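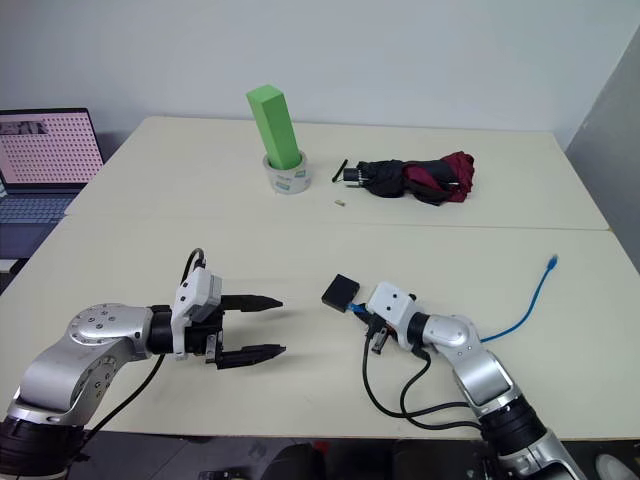 Gap between two tables eats my pens

Two desks pushed together, same model, bought a year apart. Every time I lean on one, they drift, and a pen goes down the crack. How do I keep them together without drilling? I rent.

Edit Szekeres

Clamps underneath. Next.

Dušan Milošević 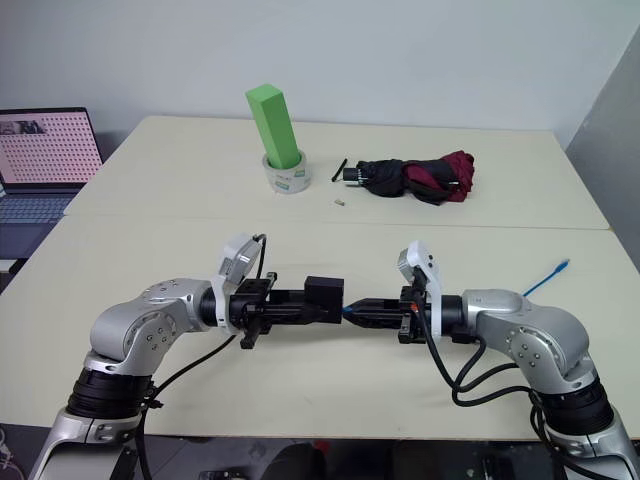
Check the feet before you buy anything. Mine had one leveler a few turns short, and I blamed the floor for all of September. Then wrap a strap around the two inner legs, low down.

Eleni Radonjić

Or stop leaning.

Lejla Dimitriou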